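Chopping Station Report – Food Prep Unit, Cludham
Yesenia Galindo

Goal was simple. Find out how even our pieces come out when we cut for size and not for speed. Target was small cubes, same for every batch. We weighed 6 batches on the Tian scale and sorted everything by eye, which I know is not great.

Setup: light bamboo board, broad kitchen knife, table cleared the night before. Chopped pieces go to the left half of the board so the cutting side stays free. Fingers curled when holding – we got told this a lot.

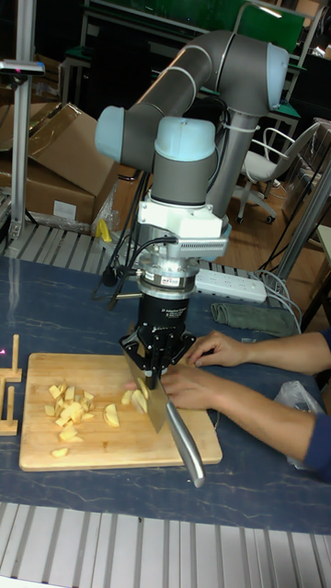 Results. 117 pieces sorted in the last batch, 93 close enough to the target. The rest mostly wedges, from the ends, where theres no flat side to start from. Batch 2 was worse, I rushed it and the notes are messy.

Problems – board slid twice untill we put a damp cloth under it. Pieces stuck to the blade. Sorting took 11 minutes, longer than the cutting.

Next time: square off the ends first, keep the trimmings for soup. Also need a second person on the sorting. Table with all the weights is in the Morico folder, batch 4 still missing.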